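Flavell Teaching-by-Hand Group: Minutes of the May Meeting
2021-05-21 | By Poppy Pilkington
7 min read
14 shares | 3 comments

Taken down by me, Poppy, on a laptop with a sticky E key, so forgive any typos. Present were Sheyla Correa, Lionel Tapley, Ritva Oksanen, Keith Ackroyd and me. Lionel chaired. We were meant to start with last month's minutes but Keith hadn't read them, so we gave him a couple of minutes and the rest of us talked about lunch. He then approved them with one correction: it was the left wrist that stalled in April and I had written the right. Fixed!

1. Where we are with the cloth task

Sheyla went first. For anyone who missed April, the job is picking up a folded cloth from a tray on the desk, opening it out, folding it again and putting it back. We had agreed to collect it with the hand-held grippers, two per person, one in each hand, and leave the remote-control rig for the drawer task.

The running total as of this meeting is 1,619 usable episodes across all tasks, cloth and everything else. I asked whether "usable" meant the same thing it meant in March, and there was a bit of a silence. Sheyla said yes, mostly, except that she now keeps episodes where the person fumbles the first grab and then gets it. Ritva was very much in favor. Her argument (I'm squashing it down, she talked for a while) is that a policy trained only on perfect grabs has no idea what to do when it comes up with a handful of air, and ours has been freezing over the tray exactly like that. Keith wants the fumbles tagged so he can leave them out of a training run and compare. Agreed. Sheyla will add a tag, and she will go back through the cloth episodes she has already sorted, which she did not look thrilled about.

Lionel asked how fast people should move. This comes up every month! Keith's view is that everybody goes too fast once they're comfortable, and the tracking on the markers suffers for it. Sheyla's view is that if you tell people to go slow they go strange, with long hovering pauses in the middle of the air, and then the robot learns the pauses. I have done both and I think she's right, I hover like anything when I'm told to be careful. We settled on saying nothing about speed at the start of a session and only stepping in if the tracking drops out.

2. Remote control versus grippers for the drawers

This was the long one. Ritva has been running the drawer task on the Tapley rig (named after Lionel, who built it, and who still goes a bit pink when it's mentioned). You sit at the leader arms, you move them, and the follower arms copy you. The nice thing is that whatever you record is something the robot can do, as the robot did it. The less nice thing is that it's tiring and slow, and you can't feel when a drawer is sticking. Ritva managed 50 drawer episodes on her best day and said her shoulders knew all about it.

Keith proposed moving the drawers over to the hand-held grippers as well. Ritva wasn't keen. When I pull a drawer with a gripper in my hand, I lean back a little, I turn my hips, I do all sorts of things with my body that the arm can't copy from where it's bolted down. She has tried replaying some of my drawer pulls on the arm and a lot of them ran past the end of its reach. I took this personally for a second and then watched the replay, and fair enough, I pull a drawer like I'm starting a lawnmower.

After a good deal of back and forth we agreed on this:

Keep recording drawers on the rig through June.
In parallel, Sheyla collects 100 drawer episodes by hand, feet planted, no leaning.
Keith trains on each set separately and then on the two together.
We look at all of it side by side before anybody argues about it again.

Lionel also wants a strip of tape on the floor to stand behind. Keith said people will step over it. Lionel said then we'll hear about it from Keith. Tape is going down.

3. Clock drift

Short item, big headache. The head camera and the gripper cameras are supposed to share a clock, and over a long session they wander apart. Keith showed us one cloth episode where the left gripper closes in one recording a noticeable moment before it closes in the other, and once you've seen it you can't stop seeing it. For now, everybody claps the grippers together at the start and end of each session, fingers touching, held up where the head camera can see them. Keith will line things up from that. He is also talking to Dranovell about their sync board, which would do it properly, but there's a wait and Lionel wants a price first.

I asked if we could clap in between too, if we remember. Keith said yes, please, as often as we like. (I plan to be very annoying about this.)

4. Training new people

We have two new people joining from the Trimudthorpe office in June and there is no written guide, only Sheyla standing next to you saying "no, the other way." It's a good method, I learned that way myself! But she can't be everywhere. I said I'd write something up, one page, and these are the points everyone wanted on it:

- Put the head camera on first, then pick up the grippers. Doing it the other way round means putting them down again.
- Look at what your hands are doing. If you look away to chat, so does the camera.
- Keep the markers clear of your sleeves.
- Start each episode with your hands back from the tray, and end it the same way.
- If you drop the cloth on the floor, stop there and start a new one.
- Mix it up. Come in from the left, come in from the right, shift the tray a bit between episodes.

Ritva added one about squeezing. New people squeeze the trigger all the way every time, and the robot then learns to crush. Fine for cloth, no good at all for the paper cups we want to do later in the year. So: squeeze until it holds, and no more. Sheyla pointed out that this is hard to explain in writing and much easier with her hand on top of yours, so there will be a practice half hour as well as the page.

Lionel asked if the guide should cover the rig. Ritva said she'll do that one herself, and that it will be longer than a page. We believe her.

5. Any other business

Keith would like us to stop naming files "final." Noted, and I'm looking at myself here.

Sheyla would like a second tray in a different color, and a cloth that isn't white. The policy may have decided that anything pale on the desk is the thing to grab, and she wants to find out before we collect much more. Everyone liked this. Lionel said to go ahead and buy them.

We also had a go at whether one person should do a whole session or swap partway. I like swapping, as you get different heights and different habits in the data. Keith worries about recalibrating each time. No decision, back on the list for next time.

Actions

Sheyla: fumble tag, drawer episodes by hand, new tray and cloth.
Keith: the three training runs, Dranovell price.
Ritva: drawers on the rig through June, rig guide.
Lionel: floor tape.
Poppy: one-page guide, and a polite note about file names.

Next meeting is in June, same room, and Lionel is bringing the replay screen so we can all see my lawnmower pull again. Meeting closed.

Working with the hand-held grippers:
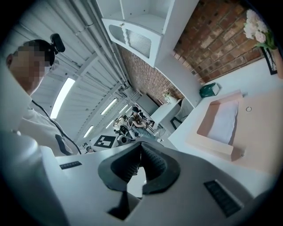
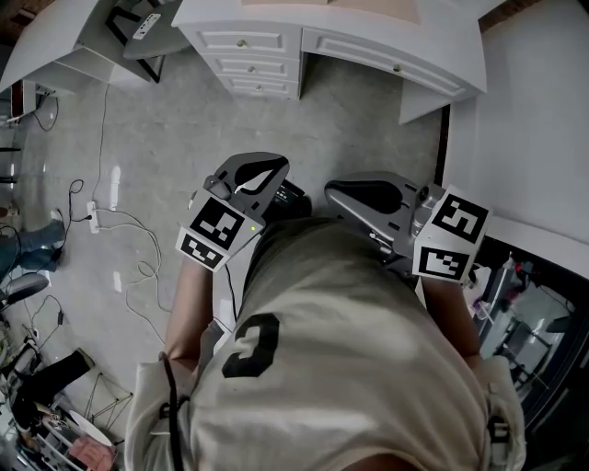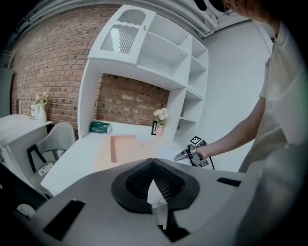 Keith Ackroyd wrote back after I sent these round to say that he had no quarrel with any of it, but could item 3 please make clear that the clap has to be held for a full second, because a quick tap falls between samples and gives him nothing to line up. He also thinks the by-hand drawer set should be recorded by at least a couple of different people, or we'll only find out how well the arm can imitate Sheyla. I've passed that on to her and she says she's happy to share.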